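What I Think About When the Godley Women Are on Defense

September 6, 2023 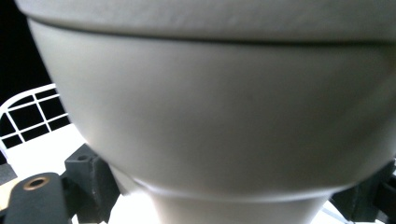 I grew up in a house where football was on every fall weekend whether anyone was watching or not, so you would think I'd have picked my team by the time I was ten. I didn't. I was 34 when I fell for the Godley women's flag football side, and I fell hard, and my poor family has been hearing about it ever since.

The short version is that my neighbor Aniela Mazurek plays safety for them and talked me into coming to a game last November. I wore the wrong shoes and forgot gloves. Godley was playing Brirnosthorpe, who had beaten them four years running, and I figured I'd stay through halftime, clap politely and go home to my soup.

Well! I did not go home to my soup. Godley was down by five with under two minutes left, and Brirnosthorpe had the ball and every reason to just run the clock. Instead they threw it. I still don't understand why they threw it (my husband has a theory involving the wind, and he will tell it to you if you let him). Aniela read it the whole way, stepped in front and took it back 205 feet — somebody's dad paced it off afterward, which I thought was very dedicated of him — and the little set of bleachers on our side went completely nuts. I hugged a stranger. I may have cried a bit.

The official crowd that day was 1,631, which their coach, Damian Szczepańska, told me is the most they've ever had. The year before he got there they were lucky to see 200, and for some games it was closer to 100, counting the people walking their dogs past the fence.

So now the new season is almost here and I have opinions, like a real fan. I think they'll miss Kwiatkowski at quarterback more than people are letting on. She moved away over the summer, and she had that lovely quick release on the short stuff over the middle that kept everybody else honest. The new kid has a bigger arm, no question, but in the scrimmage I watched she held the ball forever, waiting for somebody to come open deep. Against Brirnosthorpe you don't get forever. Their rusher had three flags by halftime last time, and she's back.

The defense I'm not worried about at all. Aniela is healthy again, the corners are the same two as last year, and they've been practicing out at the Netura fields three evenings a week, even through that awful hot stretch in the middle of summer.

The opener is at home and I already have my gloves in the car, though it will be 80 degrees. If you're near Godley and want to sit with us, we're on the left side, fourth row up, and my mother is bringing the lemon bars.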